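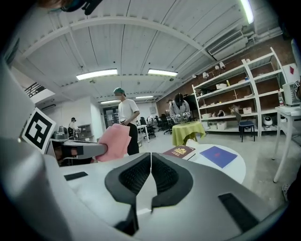
Pink cloth in the workroom at Renitero, under the curved white beam.

Home News Events Contact

Renitero's free folding day is back, and it's going to be a big one! The Utcombe workroom opens its doors at 10 a.m. Saturday for a whole day of sorting, folding and packing donated linens, and 77 people have already signed up.

Last June's drive sent 374 bundles of towels and bedding to families in Borkmont, and organizer Iwona Duda would love to beat that. "People come in thinking they can't fold a fitted sheet, and they go home showing their kids how to do it," she said. "I love that part!"

Lutfa Wanigasekara will teach her quick towel fold at 11 (it takes five moves, and it really does stay put on the shelf). The big brick-walled room is air-conditioned, so come even if it's hot out. Clean towels, sheets and cloths of any color can be dropped off at the front door until 7 p.m.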